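Kendra Dufour
11/16/23

OK so a few of you asked what I've been up to since I went quiet in September. Short version: I've been living with a robot cell for refurbishing computers, on a trial licence, and I have opinions. Long version is this thread. Get a coffee.

Kendra Dufour
The product is called Lonier. It's sold by an outfit called Salutside as a kit plus a subscription. You get the arm, the gripper, the software, a set of parts fixtures and somebody on the phone who picks up (more on that further down, because it matters more than I thought it would).

Kendra Dufour
For anyone new: I run the bench side of a refurb shop in Lukstead. Old office towers and small servers come in by the pallet, we test the guts, rebuild the good ones and sell them on to schools, clinics, a couple of libraries. It's fiddly, repetitive work and my wrists are not what they were!

Kendra Dufour
What Lonier promises is the rebuild step. You strip and test the parts as usual, load the good ones into a fixture, put the bare chassis on the table, pick a recipe on the screen and it puts the parts in. That's the pitch. It doesn't claim to do the teardown and I'd be suspicious of anything that did at this price.

Kendra Dufour
Speaking of price, I'm not going to post our quote, they asked me to keep it between us and that's fair enough. I will say it's a monthly fee with a minimum term, and the minimum term is what made me wince. Ask about the trial. They don't put it on the front page but they'll do one if you ring up.

Kendra Dufour
Install took 2 days. Day one was bolting things down and day two was calibration, which is mostly moving the arm around to little targets while it thinks. I'd cleared a whole week for it and felt quite silly. If you've got a wobbly floor, sort that first - ours is a slab so we got off lightly.

Kendra Dufour
The rails on the table were a nice surprise. You can clamp pretty much anywhere along them, so I've shifted my layout more times than I'd like to admit and never had to drill anything. Recalibrate after you move stuff, obviously. I forgot once. It was loud.
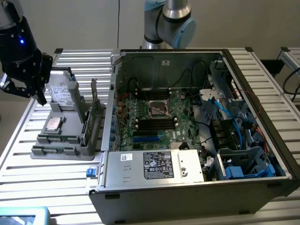
Kendra Dufour
Fixtures are where I'd spend my money if I was starting again. The arm is just an arm, there are lots of arms, but a decent fixture means every part is facing the right way before anything moves. Ours came with the kit in plain grey plastic and I like how it's thought out: the hard drive stands on its end with the top up where the fingers can get at it, the processor lies flat in its own little pocket, and the memory stands on edge off to the side. I load it the same way every time now without thinking. Took me maybe a morning to get the habit.

Kendra Dufour
Now the recipes. A recipe is the saved routine for one model of chassis - where the socket is, where the memory slots are, which bay the drive goes in, what order to do it all. Salutside ships a library of them and it covers plenty of the common office stuff. We get a lot of Dells so I was happy there.

Kendra Dufour
If your model isn't in the library you teach it yourself. You hand-guide the arm to each spot, press a button, name the spot, carry on. My first one took me a whole afternoon and some language. My most recent took under an hour and I was eating a sandwich for part of it (not over the bench, calm down).

Kendra Dufour
Some numbers because I know you lot. I logged 165 rebuilds on the trial before I sat down to write this up. 4 of those stopped and asked for a human in a way I'd call a real fault, meaning I had to take the part out and start that step over. The rest either ran clean or paused for something small like a cable in the road.

Kendra Dufour
Cables. Let's talk about cables. It's the weak point, no question. The arm will happily seat a stick of memory, and then a SATA lead flops across the opening and the whole thing sits there waiting for me like a dog at a door. I now tuck and tie every lead before I press go. Adds a bit of time per machine, saves me heaps of walking back and forth.

Kendra Dufour
Also it does not plug anything in. I want to be really clear on this as I've had two DMs about it already. It places parts. Power leads, data leads, front panel wires, all you. Salutside say connectors are on the roadmap and I say roadmaps are free.

Kendra Dufour
Things it's better at than me, in my own very unscientific view: lowering a processor dead straight into the socket. I've bent pins in my life, I'm not proud of it, and I haven't had a single bent one out of the robot so far. You still close the lever yourself on our package and you still do the thermal paste.

Kendra Dufour
Things I'm better at: anything with a sticky latch. Older memory slots get stiff and I can feel when one needs a wiggle. The gripper has force sensing and it'll back off before it breaks anything, which I'm grateful for, but it backs off and then it wants me. A quick pass over the latches before you start gets rid of most of that.

Kendra Dufour
Noise is fine. I was expecting a racket and it's more of a hum with the odd click. I can listen to the radio next to it. The compressor for the fans we use to blow dust out is far worse and that's been here for years.

Kendra Dufour
Safety! It slows right down when you come near and it stops if you bump it. I bumped it on purpose on the first day, then by accident on pretty much every day after. Still, do the risk assessment properly, get your people trained, don't let anyone reach in with long sleeves or a lanyard. We made a no-lanyards rule and I was the first to break it.

Kendra Dufour
Support is the bit I'd happily pay for again. I had a recipe that kept dropping the drive a hair too far left and I rang them at lunch, sulking. The woman on the phone had me send the log, found a calibration offset I'd typed in with the wrong sign, and was very kind about it. Fixed before I'd finished my tea.

Kendra Dufour
The software I'd give a solid "yeah, all right". The main screen is clear and the big buttons are big. The parts list is a pain, you can't sort it by date, and exporting your job history gives you a file with column names only a mother could love. I've sent feedback. They've said thanks for the feedback.

Kendra Dufour
I did look at the other one people always mention, the Gosselin bench unit. It's smaller and it looks lovely. But you buy it outright, the fixtures are extra, and when I asked about tower cases they went a bit vague on me. If you only do laptops and small form factor it might suit you better than it would us. I haven't had one in the shop so take that for what it's worth.

Kendra Dufour
Who should get a Lonier? If you're rebuilding in batches, same model over and over, it's a cracker. We had a run of 100 matching towers from one office clear-out and that's where I properly fell for it. Load, press, go and do the paperwork, come back, swap over. I got through a backlog of labelling that had been haunting me since winter!

Kendra Dufour
Who shouldn't: if every machine through your door is a one-off, save your money for now. You'll spend your life teaching recipes for boxes you'll never see again. A good bench, a good chair and a magnetic tray will do more for you.

Kendra Dufour
A few practical bits I wish I'd had written down at the start:
Leave yourself space to walk on both sides of the table.
Buy a second fixture, so you can load one while the other's in use.
Label your recipes with the board revision as well as the model name.
Back up the recipes. Weekly. Put it in the calendar.
Keep your good screwdriver away from the cell or you will lose it in there.

Kendra Dufour
Someone's going to ask about jobs so I'll say it. Nobody's hours have changed here. What's changed is that we've got more hands on testing, and testing is where we were always behind. I can only speak for a small shop though, and I'm not going to pretend I know how it goes in a big one.

Kendra Dufour
Are we keeping it? Yes, I think so. I've asked Salutside for a shorter minimum term and a second fixture thrown in, and I'm waiting to hear back. If they say no to the fixture I'll probably grumble and sign anyway, but please don't tell them that.

Kendra Dufour
Happy to answer questions in the replies if you're weighing one up. I'm on the bench till five so I'll be slow, and if you want the latch-cleaning routine just ask and I'll type it up tonight.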